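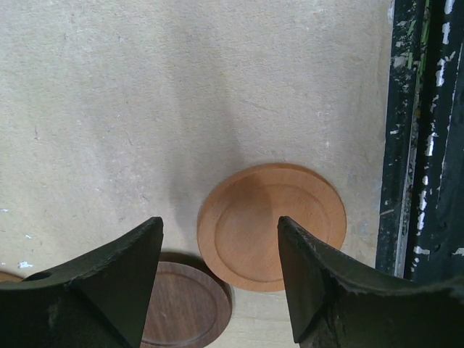 *Photo: Civell*

Our town library took out its last two big tables in May. They were plain things, each with room for eight people, and they had stood by the back windows for as long as I have lived in Ayaaba. The space now holds a row of padded chairs with small swivel trays, bought from a company called Zekley. The trays are wide enough for a laptop or a cup, and too small for both.

I think this was a mistake, and I think it is the same mistake a lot of public buildings are making.

A large flat surface is the most useful thing a public room can offer. Most people in town can get a chair at home. Fewer have a clear table. In an apartment the table is where dinner happens, where the mail lands, and where somebody else is already doing homework. If you need to spread out a tax return, a sewing pattern, a road map or the parts of a broken lamp, you need four or five feet of table that will stay yours for an afternoon.

I used those tables for 30 years. I filled out my mother's Medicare forms on one of them, with the pages laid in order from left to right. I have seen people cut fabric there, sort seed packets, and put together a quilt top a few squares at a time. On weekday afternoons the high school students took one whole table and left the other to the rest of us. It was sometimes loud. The librarians dealt with it by walking past.

The library's notice gave two reasons for the change. The first was that the tables were often used by one person at a time, so that seven seats went to waste. I don't accept that. One person with a table covered in papers is using the table. Counting chairs tells you how many people can sit down, and it says very little about what they can get done once they have.

The second reason was money. The new chairs cost $170 each, and the notice said they would be cheaper to look after than the tables, which needed refinishing. Maybe so. But a table with a few scratches works as well as a new one. The refinishing could have waited ten years, and I doubt there would have been a single complaint.

There is a fair argument on the other side. Some people come in to read for an hour and want a soft seat, and the old library didn't have many. People with bad backs had a hard time with the wooden chairs. I would have been glad to see some of the Zekley chairs go in along the magazine wall, where there is space for them. My objection is to giving up the tables to get them.

The same thing has happened at the Sikelell Community Center, where the craft room lost its long benches and got beanbags and a screen. The room is booked less now. You can't glue anything on a beanbag. The pottery group moved to a church basement that seats 40, and it pays rent there.

I would ask the library to bring back one table. It doesn't need to be new or match the carpet. The old ones are still in storage, as far as I know, and the back windows are still the best light in the building. A sign could ask people to share after two hours if others are waiting.

The library board takes written comments through Wed 26 June. There is a box at the front desk, and the forms are next to it. I filled mine out standing up.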